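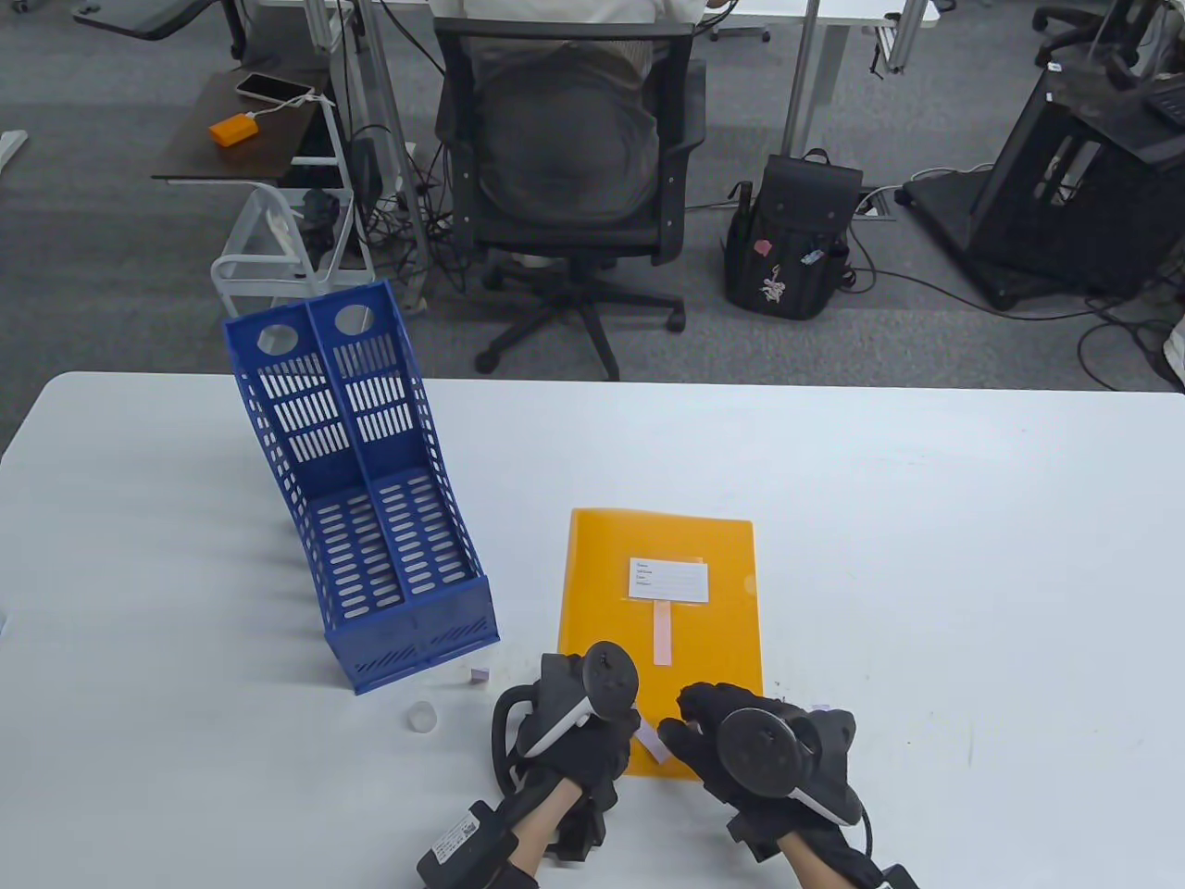 The second period of our project, the rescue of the television variety program "Genari Saturday Hour," has now reached its middle point, and we are writing to Reltau Fund to report what was done, what was not done, and what we ask for the rest of the year. The program was made live in the Skoswood studio, with an orchestra, two comedians, a dance group and guests, and it was recorded mostly for the needs of the sponsor. For this reason the paper is often in better condition than the tape. Every episode for which we have paper now gets one orange translucent folder with a white label card, and while an episode is being worked on, its folder stands in a blue holder with two compartments, the left one for episodes still to be checked and the right one for episodes which are finished. It is a simple system, but in the first period we did not have any, and two running orders were for some weeks in the wrong episode.

## Tapes

The collection has 320 tapes. In the application we promised to transfer half of them before the middle of the project. We are a little behind this: 30 tapes which we planned for this period had to be sent to the Štěpánek laboratory for cleaning, and they have not come back. The laboratory informed us in February that the work is going slowly but without losses.

The tapes we did transfer are of very different quality. The color episodes are good, with the exception of the Christmas one, where the picture jumps during the whole duet. The black and white ones have a strong hum under the orchestra. We decided not to remove the hum from the preservation copy. We remove it only from the viewing copy, and the settings are written down in the episode record, so another person can later do it differently.

One question from your last letter was whether the sponsor messages should be kept. We keep them. They were performed live by the same cast, often between two songs and in the same costume, and if we cut them, the host comes back on stage laughing at a joke which the viewer has not heard. In the shortened reruns they were cut, and this is the main reason why many viewers remember the program as more nervous than it was.

## Catalog

This part went better than expected. The catalog now has 1,611 entries. One entry is one song, sketch, dance or interview, with the time at which it starts and the names of the performers as they are given in the credits. Where the credits and the running order do not agree, we write both forms.

We scanned 495 pages of running orders, music lists and letters from viewers. The letters were not in the original plan. We included them after we noticed that they are sometimes the only proof that an episode was broadcast at all, when the tape is missing. One lady from Skoswood complained three times about the same trumpet player, and thanks to her we could put three episodes in the right order.

## Rights

I must say openly that here we have the least progress. The music publisher has answered, the dance group has answered, but the heirs of the orchestra have not yet agreed between themselves. Until they do, we can show the episodes on the viewing station in our reading room and not on the internet. The home release, about which several viewers have asked us, is not a part of this grant and we do not spend any of your money on it.

## Budget

Spending on equipment is finished. We bought the second playback machine used, with a warranty, and the saved money stays on the line for storage. Spending on outside services is higher than planned because of the cleaning. We ask Reltau for permission to move the saved storage money to this line. The total amount of the grant would not change.

## Next period

- Receive the cleaned tapes from Štěpánek and transfer them.
- Transfer the remaining color episodes before the black and white ones.
- Finish the catalog entries for the last season.
- Send a second letter to the heirs of the orchestra, this time with a draft of the agreement.

The list of transferred episodes and the copies of invoices are attached separately. If the fund wishes to see the viewing copies before the final report, the reading room in Skoswood is open until 5 p.m., and we only ask for a short message one day before.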